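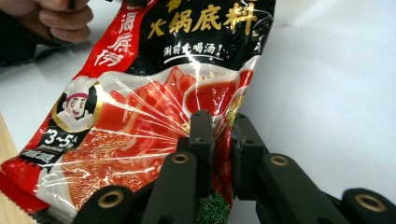
Storing hot pot base and other foil packets

Pantry and Dry Goods > Storage
Views: 1,482

tkos
Posts: 3,878
Posted 10/27/24

I buy hot pot base whenever it's on special and now I have more of it than the shelf can take. The packets are slippery, they won't stand up, and every time I pull one out the rest slide onto the floor. I also have cartons mixed in with them, and those take up the good space at the front.

I was thinking of one clear plastic tub per type of thing. Hot pot base in one, curry and noodle seasonings in another, cartons in a third. The shelf is deep but not very tall. Does anyone do it this way, and do you stand the packets up or lay them flat?

Todor Kos

Re: Storing hot pot base and other foil packets
prairie_larder

Stand them up, like files. If you lay them flat you only see the top one and you forget what colour the others were. I had two tomato bases go out of date at the bottom of a pile.

Use a tub with no lid. You won't put the lid back on anyway.

Re: Storing hot pot base and other foil packets
Vlachou

I disagree about standing them up. The oily bases go soft in July in my kitchen and all the fat settles at the bottom of the packet. Then when you cut it open you get a lump at one end and dry spice at the other. Flat is better for the beef fat ones. The powdered ones can stand.

Also check the serving size before you sort. The ones marked 3~5人 are for three to five people, and I keep those apart from the small ones because I only open them when we have company.

Re: Storing hot pot base and other foil packets
prairie_larder

My kitchen never gets that warm, so fair enough. I'd still write the date on the top seam with a marker.

Re: Storing hot pot base and other foil packets
savex_dad

Savex in our town has open tubs that fit a deep shelf. I bought 7 and returned two. Measure the shelf first, the rim is wider than the base.

My vote is to put the cartons and the pouches in the same tub. Cartons at the back, pouches in front leaning on them. The carton works as a bookend and the pouches stop sliding.

Re: Storing hot pot base and other foil packets
tkos

Tried it with a carton and a pouch today. The tub is the clear one at the back, the carton is the brown one and the pouch is the red and white one lying flat. I can see through the sides, so labels may not be needed.

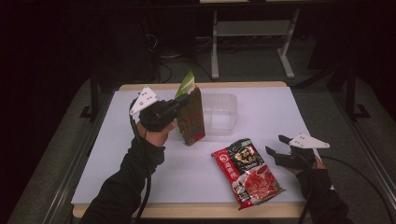

Re: Storing hot pot base and other foil packets
Vlachou

Close that top flap before it goes in or it will catch on the shelf above. I'd label it anyway. Everything in my pantry is red and they all look the same from the side.

Re: Storing hot pot base and other foil packets
zomberg

Skip the tub for anything already opened. I cut the block of base into portions, wrap them and put them in the freezer. One 500 g block does us four meals. Unopened ones can go wherever you like.

Re: Storing hot pot base and other foil packets
savex_dad

Four meals out of 500 g is pretty weak broth.

Re: Storing hot pot base and other foil packets
zomberg

There are two of us and we don't like it salty.

Re: Storing hot pot base and other foil packets
tkos

Thanks all. I'll put the oily ones flat and the powders upright, with cartons at the back. Will post again if the tub turns out too tall for the shelf.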